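Korkent House - unit walk-through, room 6
Form 2954, April. Plurngate checklist, short version.

Door closer - OK, slow but latches
Smoke alarm - OK, tested, loud
Outlets - OK, one cover plate loose, tightened
Window stops - OK
Extension cords - FAIL, two plugged into each other, seperated them
Heater clearance - OK
Floor / trip hazards - see comments
Shelving - see comments

Comments

Floor: rug corner curls up by the door. Tape or pull it. Same note as last time, still not done. Threshold strip fine.

Extension cords: need one longer cord, rated. Ask Omoregie supply, they quoted us for the other rooms already. No cords under the rug please. 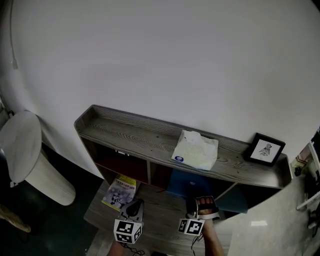 Shelving: low gray unit, wood-grain, cubbies below. Main question every time is wall fixing, low or not. Bracket check goes on page two, needs a screwdriver and a second person. Top board has raised edges so small stuff is less likely to roll off, good. Tissue pack is fine up there, soft. Small black picture frame is just leaning on the wall tho - put a dab of museum putty under it or hang it. Book or magazine leaning at an angle down by the left cubby, stand it up inside or lay it flat. Keep heavy things low, as per sheet 751.

Load: Lodumholm sheet says 200 lb for the whole unit, evenly spread. No sitting on it. Add to the room card, the old card doesnt mention it.

Heater: three feet clear all sides, measured. Leave it that way when furniture gets moved.

Alarm: battery changed during visit, old one in the recycling tub downstairs.

To do before re-check
- rug corner
- new cord
- putty for picture frame
- bracket check, page two
- new room card

Result: PASS WITH ITEMS. Re-check takes about ten minutes, any morning before 11. Leave the key at the desk.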